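Reusing Wooden Chopsticks from Takeout Orders
Project report, Huver Hall, August 2020

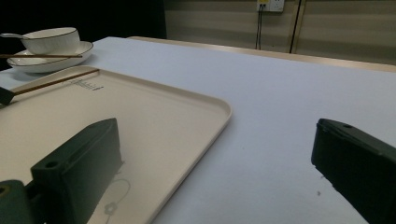

Figure 1. Wooden chopstick on a cream-colored tray.

1. Background
Most takeout places in Harncombe put chopsticks in the bag whether the customer asks for them or not. Many go into a kitchen drawer and are later thrown out. Our project looked at how many pairs people in student housing had saved up and what they did with them.

2. Method
We handed out a one-page survey in two buildings, Huver Hall and Gwynne House. We gave out 100 forms in February and collected them from a box by the mail room. The form asked how often the person ordered takeout, if they used the chopsticks that came with it, and where the extra pairs ended up. We also called the restaurants on Flimolgate Street to ask about their policy.

3. Results
We got back almost half of the forms. Of these, 19 people said they had unused chopsticks in their room. The most common use besides eating was stirring paint or coffee. A few people used them as plant stakes. Only two restaurants said they leave chopsticks out unless the customer asks, and both had started doing so to save money.

4. Problems
The Gwynne House box was moved during the survey and some forms may have been lost. Question 4 was worded badly and several people skipped it. We left it out of the results.

5. Next steps
We would like to repeat the survey with forks and spoons added. The restaurant on the corner of Flimolgate Street agreed to put a check box on its order form, and we plan to call back and ask how many customers use it.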